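Derdale's Book of Lives Is Back From the Binder

Families who have been waiting all winter to see their mothers, fathers, grandparents and great-aunts in print can finally stop by the Derdale library and turn the pages for themselves. The second volume of the Book of Lives came back from the binder in January, a good deal heavier than the first, and it has been sitting on the long table by the front windows ever since with a box of tissues next to it.

For anyone who moved to town lately, the Book of Lives is a collection of remembrances written by families for people who lived in Derdale, Jaber or out along the Kusby road and who have since passed on. It began 12 years ago, when a daughter brought in the eulogy she had read at her father's funeral and asked if there was somewhere in the library it might be kept. There was a folder, and then there were two folders, and before long people were bringing in pages they had written at the kitchen table on purpose for it.

The collection now holds 647 remembrances, and 186 of those are new in this volume. Some run for ten or eleven pages and take in a whole childhood, a war, three jobs and a long marriage. Others are only a paragraph. One of the shortest, written by a grandson, says that his grandmother kept peppermints in her coat and let him drive the tractor before he was supposed to, and that he still misses her voice on the phone.

Anyone who grew up around here will find plenty to recognize. There are the dairy families and the fence builders, the women who ran the Jaber telephone exchange, the man who plowed half the driveways in Kusby before breakfast and never sent a bill that anybody can remember. There is a school cook whose former students wrote her page together, after learning that she had no close family left to do it. There is a baby who lived for two days, with a page from her sister, who was six at the time and is now a grandmother herself.

The typing and page layout were done by Hulis, the small print shop on the Jaber side of the bridge, which kept the family's own wording wherever it could. Spelling was tidied up, but if a son wrote that his dad was "ornery as a wet cat," then that is what the book says. A few entries are printed in two languages, with the original on the left-hand page and the English on the right, and one that came in as a song has been left as a song.

It wasn't a quick job. A number of the older pages had been written by hand in pencil and needed a patient reader with a good lamp, and a few families asked for theirs back so they could add a line about a new great-grandchild – which was gladly allowed, even when it happened twice. The printing was paid for by a bake sale, the two pancake breakfasts last fall and a gift of $1,000 left to the library by a longtime reader who asked that it go toward "something with people in it."

The book itself stays at the library and cannot be checked out, but single pages may be copied at the front desk without charge. A second copy is being kept at the Jaber church hall for those who find the drive hard, and the hall is generally open until four in the afternoon. Large-print copies of any one remembrance can be made up on request. Please allow a week or so, as the printer is slow and so, they admit, are the people running it.

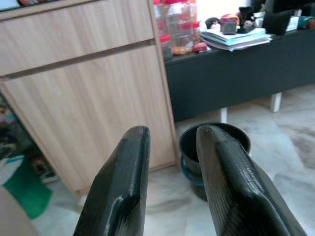
A light wood-grain cabinet, drawer above and door below.

Pages for a third volume are already being accepted, and there is no deadline. Families are welcome to write about anyone who made a home in the area, however long ago and for however short a time, and they don't need to have died here. Typed or handwritten is fine, and so is coming in and simply talking while a staff member writes it down. Several of the warmest pages in the new book were done that way, over coffee, with a good many stops along the way.

If you would like to include a photograph, please bring the print in and wait while it is scanned, so that it goes home with you the same day. And if you have a page in the first volume and have noticed a wrong date or a missing cousin, let the desk know. A correction sheet is tucked inside the back cover, and there is still plenty of room on it.

Recent items
Kusby road cemetery gate to be repainted this spring
Jaber church hall soup lunch returns
Old school bell finds a new post
Derdale library extends its morning hours
Seed swap tables still available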